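Home Forums Buildings & Utilities New Posts Log In
Search this forum... Go Advanced

Replace the tubes or replace the whole fixtures?

benchrow
Our lease in Zostthorpe says the tenant takes care of lighting. We are on old fluorescent fixtures and they are starting to go. Two hum, one takes a long time to come on when the unit is cold, and last week another one quit. I put a new tube in it and it still doesn't light, so I assume the ballast.

I have two quotes. The first is $3,246 from Flellitz to take everything down and hang new LED fixtures, including lift rental and disposal. The second is $519 for LED tubes only, and we would put them in ourselves. The landlord is Manalastas Properties and they don't care which one we pick as long as it is to code.

We have 3 years left on the lease. Has anyone done this both ways?

tallgrass_dan
Tubes. You don't own the building. Why would you hang new fixtures for the next tenant?

Check what kind of tubes the $519 covers. Some work with the existing ballast and some need the ballast bypassed. If your ballasts are going, the first kind will stop working when the ballast does and you'll be back up on the ladder.

oriel
I disagree with Dan. We did tubes in a unit about that age and the old sockets were brittle. Several cracked when we turned the tubes in. Add the price of sockets and somebody's weekend. Also, if you bypass the ballast you have changed the wiring in the fixture, and where I am that means an electrician anyway.

benchrow
The quote says Plisel tubes, bypass type. So we would be rewiring. I had not thought about the sockets.

It's one open room. The panel is by the door and all the lights are on one switch, which I would also like to change.

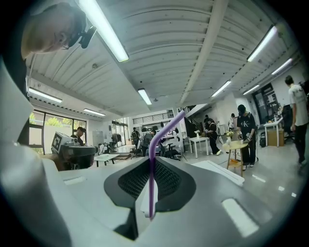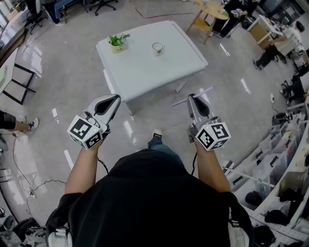
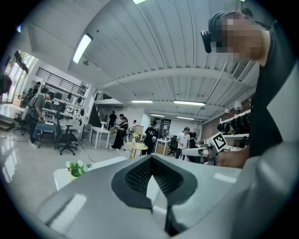
The other thing is glare. Whatever we pick, I don't want it harsher than what we have now. People are in there all day and two of them already get headaches by late afternoon. Does color temperature matter for that or is it just brightness?

tallgrass_dan
Both. Most people buy 5000K for shops and then complain it looks like a gas station. Get 4000K. And don't assume you need the brightest ones. Old tubes fade so slowly that you get used to it, and then brand-new LEDs feel like too much.

mdovhaniuk
I'm a licensed electrician, so take this as general advice. I haven't seen your wiring.

Flicker is worth ruling out before you blame color. Old magnetic ballasts flicker and some people are bothered by it without noticing it. A phone set to slow motion will usually show it. Cheap LEDs can flicker too, so ask for the spec sheet.

Bypass tubes come single-ended or double-ended. Double-ended is simpler to wire. Single-ended often needs non-shunted sockets, and your old fixtures may not have them. Whoever does the work should put the label inside each fixture saying the ballast is gone.

Splitting one switch into two is a separate job. Get a price for that by itself.
Miroslava Dovhaniuk

oriel
Agree on the separate price. Also call the power company before you sign anything. Ours had a rebate on full fixtures and nothing on tubes. You usually have to apply before the work starts.

tallgrass_dan
Fair point on the rebate. I still wouldn't spend $3,246 on a building I was leaving.

benchrow
I'll call them Monday. I'm also going to ask Manalastas if they would take something off the rent in exchange for us leaving new fixtures behind. If they say no, it's tubes, and I'll pay an electrician to do the bypass. The work would be in January either way.

Comments (4)

kettleford
We asked our landlord for the same deal and got half a month free. Get it in writing.

pdx_rowan
Don't throw the old tubes in the dumpster. They have mercury in them. Our county takes them but charges by the box, and they limit drop-offs to 100 tubes.

oriel
Same here, except ours wants an appointment. If the ballasts are old enough, ask about PCBs as well.

s.wickett
How did the call with the power company go? I'm in the same spot with a smaller unit, and my quote doesn't mention disposal at all.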